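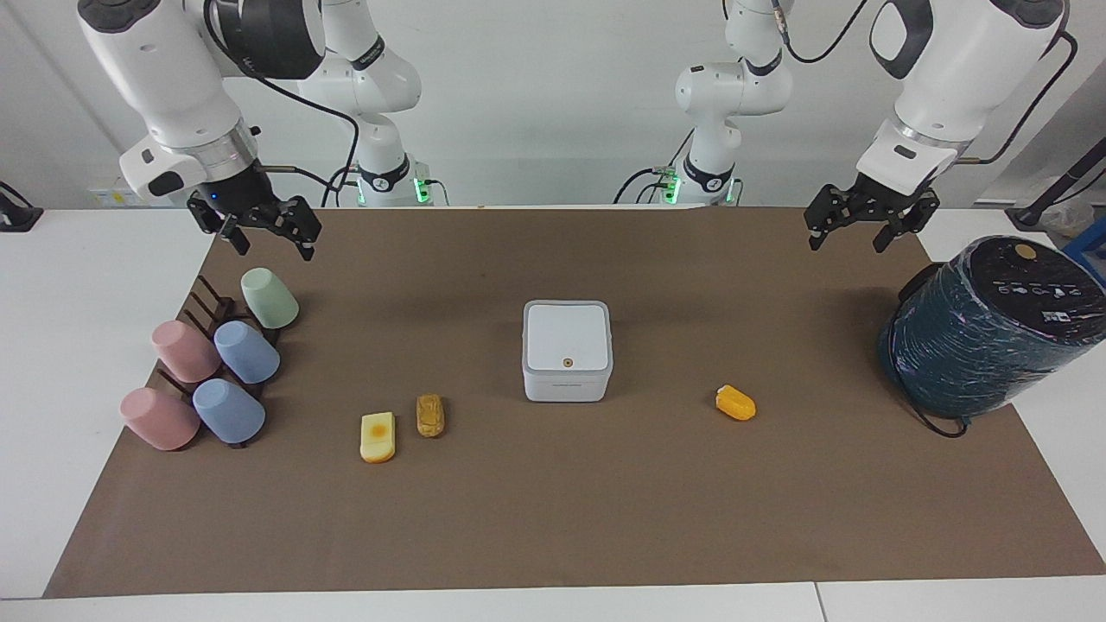 Toy kitchens come back to the Benlow toy library in Kullgate more often than anything else, and they come back in the worst shape. The big wooden part is usually fine. A wipe with a damp cloth and it can go out again the same afternoon. The trouble is everything that goes with it: the cups, the plates, the pretend food, the pan lids that ended up in somebody's bathtub. A lot of it goes missing at home for the simple reason that it never had a place to live. That is why Benlow now sends some of its kitchen sets out with a piece of real storage, and a wooden cup rack is the one families seem to like best. Pink, blue and mint-green plastic cups go on the pegs upside down, the way they would next to a real sink. Kids who have seen a grown-up do that pick it up fast. They don't always get every cup on a peg, and a cup that lands tilted against the slats is close enough.

Vernon Cloutier has run the library for four years. Before that he managed the returns desk at a hardware store, and he says the work is closer than people think. Things come in, he checks what's missing, he decides whether it can go back out. When he started, the play food was kept in one deep storage tub with a snap lid. It held 126 pieces at the first inventory, and a fair number were things like doll shoes and a domino.

"You'd open it and a kid would just dump it," Cloutier says. "That's the only way to see what's in a deep tub. So they dump it, and then the floor is the toy box."

Start with a shallow container

The deep tub was the first thing to go. Cloutier replaced it with small open baskets, one to a set, and he has a short list of what he looks for. The sides should be low enough that a child can see in while standing next to it. It should be something one child can carry with both hands and not tip. And it should have no lid. Lids get separated from their boxes within a week, and a preschooler who can't get a lid back on will stop putting things away.

He is less fussy about material. Wicker looks nice on a shelf, but it snags sweaters and it's hard to get crumbs out of. Fabric bins fold in on themselves when they're partly full. Plastic is cheap and can be rinsed in the sink, so that's mostly what Benlow uses. He bought the last batch at Brullen, the discount store on the east side of town, and he would have taken more if they'd had them.

The size of the basket also sets the limit on how much food stays in the set. Cloutier thinks 20 pieces is plenty for a child playing alone. Past that, he says, they stop cooking and start sorting, or they just push the whole pile around. Families who own a lot more than that can keep the extra in a closet and trade some out when interest drops off.

Cups need their own spot

Play cups are awkward to store. They're light, they roll, and they take up a lot of room for what they are. Stacking works if they're all one size and if the child is old enough to want a stack. Plenty of two-year-olds only want to knock it over.

Jasna Mujić borrowed a kitchen set for her twin daughters in July and ended up keeping it for two loan periods. She had been storing the cups in with the food, and every time the girls set up a tea party they had to dig for them. Putting them on a rack made the cups part of the game. One girl would wash, the other would hang.

"They argued about who got to hang," she says. "I'll take that argument."

She later made a version for home out of a scrap board and some dowel, sanded and finished with a food-safe oil. Her advice to anyone trying it is to make the pegs longer than you think you need. On a short peg the cup slides off when the next one bumps it. She also set hers at a slight angle so the cups lean back toward the board.

A secondhand mug rack does the same job with no sawdust. Thrift stores nearly always have one. Check that the base is wide enough to stay upright if a child pulls on it, and look over the pegs for splinters. If the rack wobbles, a strip of rubber shelf liner under the base will usually fix it. Metal racks with bare wire ends should stay in the grown-up kitchen.

What to keep and what to pull 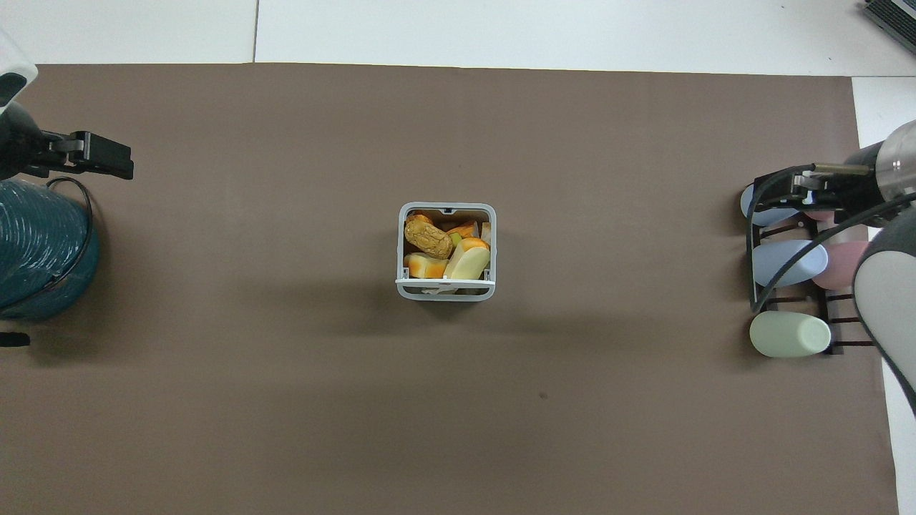
Pretend food doesn't have to be realistic to get used, though it helps if an adult can guess what it is when handed a plate of it. Most sets drift over time. Two or three get mixed together, the matching halves disappear, and a family is left with an odd assortment that no one would have chosen. Cloutier has stopped worrying about that. A square gray basket with a big ridged peanut in it, a wedge that could be bread or cheese and another that could be cheese or apple is, to his mind, a perfectly good set. The child decides what the wedge is, and it may be something else by the time it's served. What he likes about a mix of that kind is the range of shapes. The peanut feels different in the hand from a smooth slice, and a child can find it without looking.

He does pull certain things. Anything cracked goes in the trash, and so does anything with a sharp seam where the plastic has split. Pieces small enough to fit inside a cardboard toilet paper tube don't go out to families with a child under three. Food with worn hook-and-loop dots gets one repair. If the dots come off again, the halves stay in the set as separate pieces, and he says he has never had a complaint about half a tomato.

Felt food is a separate problem. It's quiet and pleasant to handle, but it holds on to whatever gets spilled on it. Benlow lends it only to families who ask for it, and it comes back in a zippered mesh bag that can go straight in the wash.

Washing it all

Hard plastic food and cups can be done together in a dishpan of warm water and dish soap. Cloutier uses an old toothbrush on ridged pieces, where dried play dough tends to collect. Hollow pieces need to be squeezed or shaken out and left hole side down on a towel overnight. If water keeps dripping from one after that, he throws it out.

Wood should be wiped and never soaked. The rack gets the same treatment as a cutting board, with a damp cloth first and a dry one right after.

The whole job takes him 22 minutes a set, not counting drying time. At home it will be faster, and twice a year is enough unless someone has been sick.

A mat helps too

One more change at Benlow cost very little. Each kitchen set now goes out with a plain mat, big enough for the rack, the basket and a couple of plates. It can go on the floor or on a table. Plastic on a bare tabletop is loud, and small pieces skate right off. Brown or gray hides stains, and a solid color makes it easier to spot a stray piece than a busy print does.

Families are asked to put the basket back on the mat at the end of play, with the food in it and the cups on the rack. If something is missing when the set comes due, they write it on the tag. Pieces often turn up later in coat pockets and under car seats, and there's a drop box by the library's front door for those.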